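Tallura Robotics Club – June Gallery

Hello and welcome to our June page! It has been a busy month in the upstairs workshop at Stirkell, with 26 members signed up and hardly an afternoon when somebody wasn't hunting for the small hex key. This year's project is hand-held grippers, the kind you squeeze yourself, and our task is taken from the kitchen table – picking up cups, pots and lids and putting them back down in one piece.

Each team of 4 gets one box of parts and 40 minutes on the table per session, which sounds generous until you've watched a group argue over finger pads for most of it (and I say that with great affection, having joined in more than once). Click through, take your time, and do write to us if you'd like a print for the fridge.

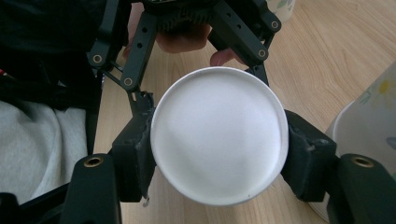
Black pads on either side of something round and white, with a hand on the grip behind. Tabletop practice.

Round things have been the big lesson of the month. The teams began with square blocks and got quite comfortable, and then we brought out the crockery and everybody went a bit quiet! Team Khaemba and Team Jirnus have been trading ideas about how hard to squeeze, and both have filled 2 notebooks with sketches and crossings-out that I'd love to scan for you when I have a free evening.

More pictures will go up after the next session. Families are always welcome to come and watch from 4 onward, and there is usually tea.

Uliana Panasiuk, club leader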